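Home Tips Cleaning Storage Kitchen Workshop

Storing Comic Books at Home
By Tormod Sundqvist
14/03/2024
4 min read

Most damage to comics happens in the house, and most of it is slow. Paper yellows, spines roll, staples rust. A few habits will prevent nearly all of it, and the supplies are cheap.

Sort before you buy anything. Clear a table, wipe it down and let it dry fully. Make one pile for books you reread and one for books you only want to keep. The reading pile can live on a shelf. The other pile gets bagged and boxed.

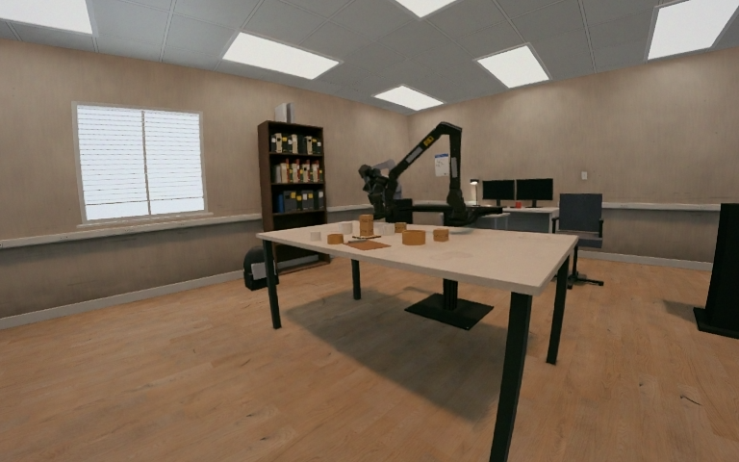
Wooden cylinders and blocks on a pale tabletop.

Bags and boards

Buy bags by the era of the comic. Current issues are narrower than older ones, and a loose bag lets the book slide and catch its corners. Put the board in first, shiny side facing the comic if only one side is coated. Slide the book in spine first. Fold the flap over the back and tape it to the bag.

Take the tape off completely before you pull a comic out. A loose end of tape will lift ink off a cover as the book goes past it.

Plain polypropylene bags should be changed every 8 years or so. If one has gone wavy or cloudy, change it now.

Filling the box

Stand comics upright. A short box holds up to 105 bagged and boarded issues, but it is easier to flip through with a few left out. If the box is half full, fill the gap with a block of clean foam or folded acid-free cardboard so the books don't slump.
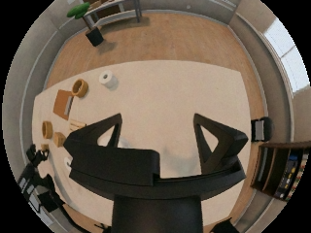 Where to put it

Choose an inside closet over a basement or attic. Keep boxes off the floor on a shelf or a couple of boards, and away from water heaters and outside walls. Light fades red and yellow inks first, so don't leave a favorite cover facing a window.

I put a cheap humidity gauge in the closet in November and check it when I get the vacuum out. If it reads high, I set a tub of silica gel on the shelf and dry the gel out in the oven when it stops working.

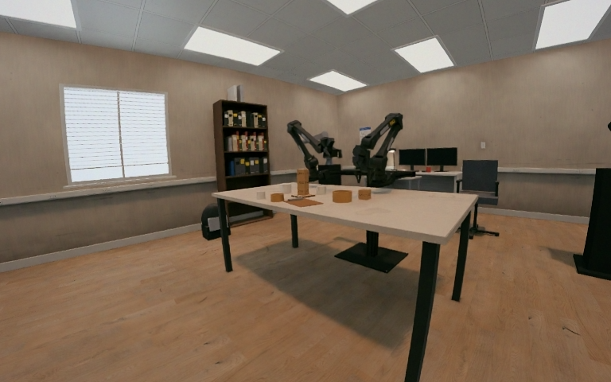
White table with black legs, office-style room.

Small fixes

Musty smell: stand the comic in a closed bin next to an open dish of baking soda for a week. Keep the powder off the paper.

Rolled spine: lay the book flat between two clean boards under a heavy dictionary for 20 days.

Rusty staples: leave them alone. Pulling them tears the centerfold.

Label the short end of each box with the title and the first and last issue numbers, in pencil.

Shares 20 | Comments 8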